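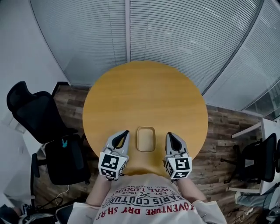 Stakico opens tray service room in Tumton

24/07/2021

The tableware company Stakico has opened a small meeting room at its Tumton office, where café owners can try serving trays before they make an order. Visitors sit at a round wooden table and handle the trays one by one, with as much time as they need.

The first range is called Cheema and has 2 sizes, both with rounded corners. The smallest order is 60 trays, and for orders of 300 or more the delivery inside Tumton is free. Cafés can also borrow a tray for their own tests.

The room is open by appointment only. A second range, Skinitz, is planned for September, and the company says it will be made for hotels and school kitchens.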